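Notes for the pricing talk, Drudgate library room, 4 December 2018

Okay, start with the coffee story. I ran the stall at Clamgate for one whole season and gave the first cup away every morning (my idea, and I was so proud of it!). We handed out 410 free cups. Guess how many of those people bought a second one? Pause, let them shout numbers. Then: 32. Ouch.

Let them laugh, then get to the real point, the word "free" itself. It makes people stop walking. It also makes them stop thinking about what the thing is worth, and that's the bit I missed.
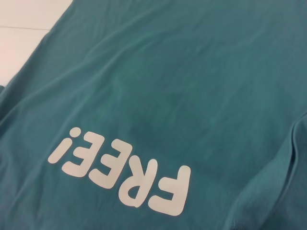
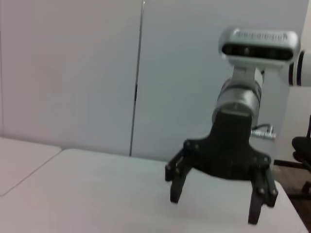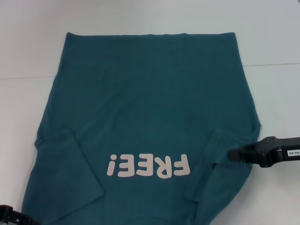
So, what did I change? I put a price on the board, a small one, and offered a refund if you didn't like it. Rizwan Navaratnam thought I was nuts. Same beans, same cups, same wobbly table, and folks started asking me where the coffee came from. They had never asked before!

Tell the Lanying Shao one here if there's time (she charged her sister for piano lessons, and the sister finally practiced). Skip it if we started late.

Slow down for this part. Samples are fine, I still love samples. Keep them tiny, and say the full price out loud while you're handing one over.

Then questions. Somebody will ask about free shipping. Send them to the January handout, page 3.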